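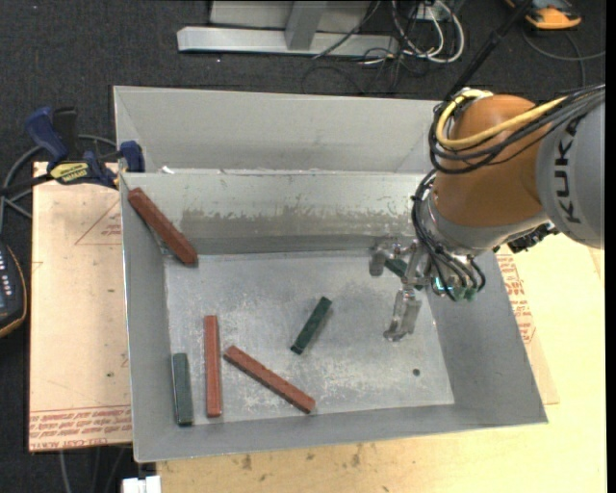 Reddish-brown blocks in a gray metal bin on a wooden tabletop.

Gerness Toy Library to Open Second Branch in Tellcombe This October

Families in Tellcombe will soon be able to borrow blocks, puzzles, board games and ride-on toys close to home, when the Gerness Toy Library opens its second branch in the old Visser shoe store on Mill Street. Doors open at 10 a.m. on the first morning, and everyone is welcome to come in, look over the shelves and stay for a cup of coffee and a slice of something sweet.

The new branch will start out with 900 toys and games, most of them given by families in Gerness and the towns along the river. Every one has been cleaned, checked for missing pieces and packed in a clear bag with a card listing what should be inside. There are wooden train sets and dress-up clothes, marble runs, dollhouses, a very large floor puzzle of the solar system, and a good long shelf of games for grown-ups and older kids, who asked for them often enough that we finally listened.

"When we started in Gerness we had a folding table and the contents of my own hall closet, and I remember hoping that maybe ten families would come by," said Elmarie Modise, director of the Gerness Toy Library. "People from Tellcombe have been driving over to see us almost from the beginning, some of them with three children in the back seat and a bag of toys on every lap. I have wanted to save them that drive for years, and I am so happy that we can do it now."

Joining is simple. A family membership costs $50 a year and lets a household borrow up to 60 items over the twelve months, with as many as four out at a time. Loans last three weeks and can be renewed by phone or at the desk, as long as another family isn't waiting. Grandparents, home daycares and foster families can join on the same terms, and there is a reduced rate for anyone who needs it – just ask at the desk, and you won't have to fill out a form or bring any papers.

Members of the Gerness branch can use their cards in Tellcombe right away and may return toys at either place. Lost pieces do happen, and we understand that very well. We keep a drawer of spares, and there is no charge for a missing puzzle piece or a stray game token. Larger items, such as the play kitchens and the ride-on tractors, can be reserved ahead for birthday parties and holiday visits.

The Mill Street storefront had been closed for some time before the library took over the lease in the spring. The long shoe shelves along the back wall have been kept and painted, and so has the low bench where generations of Tellcombe children had their feet measured. A play corner by the front window will be open to everybody during regular hours, members or not, with a soft rug and a gate across the doorway for the little ones who like to wander.

Shelving, paint and the first year's rent were covered by a gift from Vudis, the Tellcombe hardware and lumber company, which also sent over a crew to level the floor and widen the entrance for strollers and wheelchairs.

"My own two learned to share at the Gerness library, or at least they learned to take turns, and I'll gladly settle for that," Modise said. "What I love most is seeing a toy come back, get wiped down and go home with somebody new before lunch. A good set of blocks can keep going like that for a very long time."

Toy donations for the new branch are still welcome and may be dropped off at the Gerness desk during open hours. Please make sure that toys are clean and in working order, and leave the batteries out if you can. We are not able to take stuffed animals, car seats or cribs. Games with a piece or two missing are fine, so long as there's a note in the box telling us which ones.

Opening day will include a story time at 11 a.m., a block-building table for all ages and a board game swap that runs until 2 p.m. Parking is free behind the building, and the entrance from the lot is step-free.

About the Gerness Toy Library

The Gerness Toy Library is a nonprofit lending library for toys, games and puzzles, supported by membership fees and local gifts.

Press contact: Elmarie Modise, Director, Gerness Toy Library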